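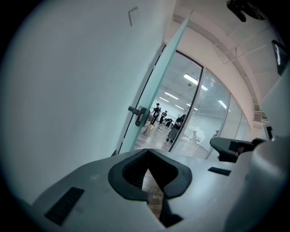 Doors, floors and the last of the boxes

Well, we're in! Mostly. The moving crew pulled away a little after six and I have been living on crackers and cold coffee ever since, but the new space is ours and the lights work, so I'm calling that a win.

Let me start with the doors, as I've had more emails on that subject than on anything else. Yes, we kept the glass ones. A few of you wrote in March to say you'd walk straight into them, and I did think hard about swapping in something solid. But have you seen what a glass door does for a room with plain white walls? The light from the big room comes right through and you can tell at a glance if anyone is around (handy when you're carrying two mugs and need somebody to grab the handle for you). Black handles, black metal frame on the doorway, and I love them. If you do bump your nose, come tell me and I'll put up some stickers.

The handles are levers, by the way, so an elbow works fine. The lock is a bit stiff. Pull the door toward you first, then turn the key, and don't force it - the locksmith charged us $211 to come out the first time and I would like that to be the only time.

Floors next. The brown wood stays! There was a carpet quote from Sanley for $949 and I carried it in my bag for two weeks before I admitted I didn't want carpet. Wood sweeps up in no time and chairs roll on it. It does echo, so if you're a heel person, we'll all hear you coming. Felt pads for chair legs are in the top drawer by the sink. Please stick them on before you drag anything, and that includes the folks at the Tefera desks, you know who you are.

Now the walls. They're very white and very bare and I've already had offers of posters, a clock, a quilt and one enormous map. Yes to nearly all of it, but let's live with the place for a bit first. No nails for now, please. Killico owns the building and they'd like to hear from us before we drill anything, so send me what you want hung and how heavy it is, and I'll put it all in one note to them.

Boxes! There's still a stack marked KITCHEN that has no kitchen things in it. So far I've opened old Ploretti catalogs, a bag of extension cords and somebody's rain boots (green, size eight, come get them). If you're missing anything, look there before you buy a new one. Flat boxes go behind the back stairs, and I'm taking a load to recycling as soon as I can borrow a truck.

The overhead lights in the big room are bright, I know. I've asked if one row can go on its own switch and I'm waiting to hear. Bring a desk lamp if you like things softer.

The mailing address is the same as before except for the suite number, now 527. Packages are still going to the old suite, so update your accounts when you get a minute.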